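Visit report: Olora open day, perception and planning track

The Wednesday afternoon session at Olora was the reason for the trip. Olora builds the software layer for tabletop manipulation: calibration, plane fitting, grasp planning and a replay tool called Misosia. The arms are bought in. The morning talks covered funding and hiring and are left out of this report.

The first stop was the control room, where an engineer walked us through the stack. Joint commands go out at 1000 Hz. Perception runs at 9 frames per second on the wrist camera alone, with no overhead view. The planner, Vrabec, takes a segmented surface and a list of object candidates and returns a trajectory, usually within 300 ms. If the surface estimate is older than the last arm motion, Vrabec refuses to plan and asks for a new frame. This check was added in November, after a run of bad approach heights.

Most of the discussion was about surfaces. Plain matte tables are close to solved. Polished, patterned stone is harder: veins produce strong edges that an object detector may read as outlines, and reflections shift as the wrist moves. Olora's answer is to fit the plane first, then discard any edge with no height above it. Patterned walls behind the table are masked out by the same plane fit.
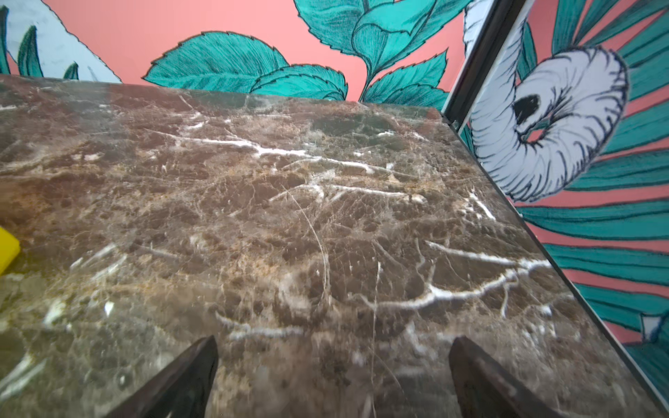

Wrist view over the veined marble tabletop, gripper open, with a corner of a yellow object at far left.

A view like this is a fair test of the planner. With an object only partly in view, Vrabec does not attempt a grasp. It schedules a small lateral move, takes another frame and merges the two. The merge relies on hand-eye calibration, and we were told that a small error there costs more than a weak detector.

Misosia was the most useful part of the visit. It replays a logged episode with the plane, the rejected edges and the planned path drawn over the video – and lets the user change one threshold and rerun from any point. The library holds 1444 episodes so far. Search is by failure code only, and free-text notes are not indexed.

The Jumstead export format is supported for reading. Writing is planned, with no date given. We asked for a trial license and the calibration notes.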